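Wellbeing group, Nenddale site, September 2023
Notes: Kamol Inthanon

Started late, room was double booked. Minutes from last time ok, one spelling fix.

**1. Staff survey**
- 107 sent out, 45 back. Low but better than spring.
- Most common answer on what makes a good week: time with people. Pay came up less than expected.
- Jerness office wants its own breakdown. Agreed.
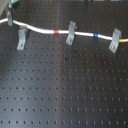 *Black breadboard table, white cable across it.*

**2. Gratitude journals**
- Mixed. Nakpan team likes them, others feel it's homework. One comment: "I ran out of things by the second week".
- Long talk on whether writing daily wears thin. Try once a week instead, no checking up on anybody.
- Clitov workbook too long, cut to 3 pages. Kamol to do this, draft round by email.
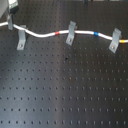 - Also drop the mood score at the top of each page, people were marking it without thinking. Keep the open question at teh end.

**3. Talk on habits and contentment**
- Speaker confirmed for October. About an hour, then tea.
- Wants questions ahead of time. Send to Kamol.
- Some worry it'll be all "think positive". Asked for a part on bad days and low moods, speaker fine with that.
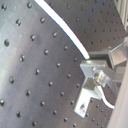 Do people have to sign up for the talk?
Just turn up, but the small group after it needs a name on the sheet.

**4. Other**
- Walking group down to 2 regulars. Move to lunchtime, see if it picks up.
- Quiet room hours unchanged.
- Buddy scheme held over, no time.

Next meeting: date to folow.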